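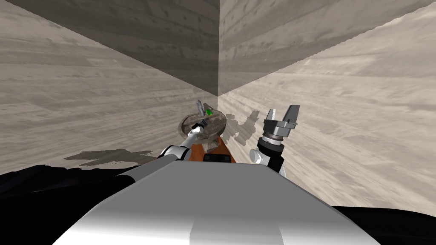

Ionuț Roman reckons a machine that can't clear the breakfast things in the time it takes him to drink his tea isn't worth the floor it stands on. He wrote to say so after last month's page on dishwashers, and he would like these tips kept to sponges and descalers. A fair number of you wrote in to ask the opposite: which jobs can be handed over yet, and what should be done in the kitchen or the workshop to get ready for it.

So this month's tips are sorted by job. Most of them are worth doing whether or not you ever own anything with an arm on it.

Floors

Floors are the one household job that has been handed over properly. A robot vacuum will keep a hard floor decent if you give it a clear run. Pick up socks and charging leads the night before. Fold rug fringes under and hold them with double-sided tape. Empty the bin after every run, and cut the hair off the brush with a seam ripper.

Stairs are still yours. So are the edges behind the loo, and anything sticky.

In the workshop, sweep swarf and offcuts by hand before you set a vacuum going. Lucian Nistor let his run over steel turnings at Grakisham and had to replace both brushes and a wheel.

Clearing and wiping a table

Slow, but coming along. The difficulty is in the mixture. A person sees a plate with a fork, half a lemon and a wet teabag on it and deals with all of them without thinking. A machine has to work out what each one is, where to hold it and how hard.

If you want to know how ready your own table is, try clearing it with a pair of kitchen tongs in each hand. Tall glasses are easy. Flat plates on a flat table are nearly impossible until you slide them to the edge. The same goes for cutlery, which is why a folded cloth under the knives and forks helps anyone with stiff fingers too.

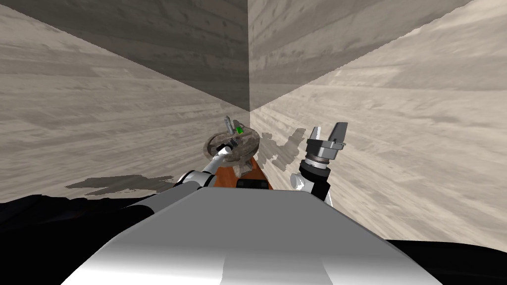 Crockery with a proper rim is easier for everybody to lift. Coupe plates, the sort that run out flat to the edge, look smart and are a nuisance in wet hands. Go for a lip you can get a fingertip under. A raised rim like the one on this round dish gives a gripper somewhere to go as well, though small things standing on top, such as the thin grey piece and the bright green one beside it, are the first to be knocked over when a hand comes in from the side. Take the little things off first, then move the dish. I tell my own children the same.

Other tips for tables:

Keep one tray for everything that goes back to the fridge. One trip is quicker than six.

Wipe crumbs towards you into your hand or a dustpan, never off the far side.

Soak porridge bowls in cold water. Hot water sets the starch.

Don't stack wet plates on wooden shelves. Stand them in a rack for 30 minutes first.

Folding and putting away

Shirts and towels can be folded by machine in a laundry, where every piece is fed in the same way by someone standing at the end. Güven Yazıcı has one of these at work and says it gets through 200 towels before lunch, provided a person shakes each one out. At home the shaking out is most of the job, so there is little saved.

Fold towels in thirds lengthwise, then in half, then in half again. Put the fold to the front of the shelf. Fitted sheets can be rolled. I gave up folding them years ago and they come out of the cupboard no worse.

Boards, planks and bench work

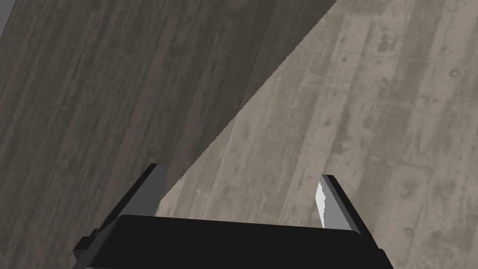 Open gripper, pale boards behind, dark board to the left.

Wood is harder to handle than it looks, for people and for machines. Two boards of similar grain in poor light are easy to confuse, and it is hard to see where one stops and the other starts. Put a lamp low and to one side of the bench. A raking light shows the edge, and it will show you glue smears and plane tracks before you put the finish on.

Mark the face side in pencil as soon as a board comes off the stack. Use blue painter's tape on the ends of dark timber, where pencil won't show. If a helper of any sort is going to pick the pieces up, leave a finger's width between them.

Cutting to length has been automatic in larger shops for a long time. Loading the odd-shaped piece, turning it over and noticing that it has a split in it are still done by hand in every small workshop I know. Florin Jitaru tried a second-hand arm for loading his drill press and got it to about the pace of a careful apprentice - after more than 75 hours of setting up. He makes the same bracket all year, so for him it paid. For one-off jobs I would buy a better vice.

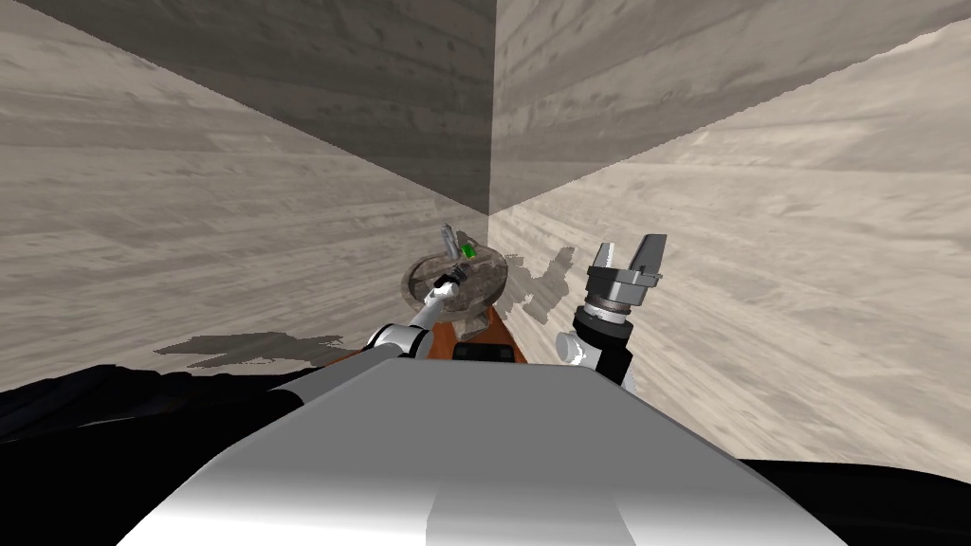 Floarea Dobre
Household and Workshop Editor, Skatetti

Two arms are better than one for most chores, and this is where I would look if you are wondering how far off the useful machine is. We hold the bowl with one hand and scrape with the other without giving it a thought. Getting a pair of grippers to share a job like that, with one steadying and the other working, is a good deal harder than getting one of them to pick up a block.

My own guess is 10 years before I would trust one with the good glasses. I would let it have the plastic tubs sooner.

Meanwhile, a few things that stand in for the second hand:

A damp cloth folded under a mixing bowl stops it walking round the worktop.

A square of non-slip matting does the same under a chopping board, and a larger piece under small work at the bench saves clamping it for light sanding.

A bench hook costs next to nothing to make from scrap and holds short pieces for sawing.

For jars, a wide rubber band round the lid and another round the glass.

Next month: limescale, and what to do about a drawer that sticks only in January.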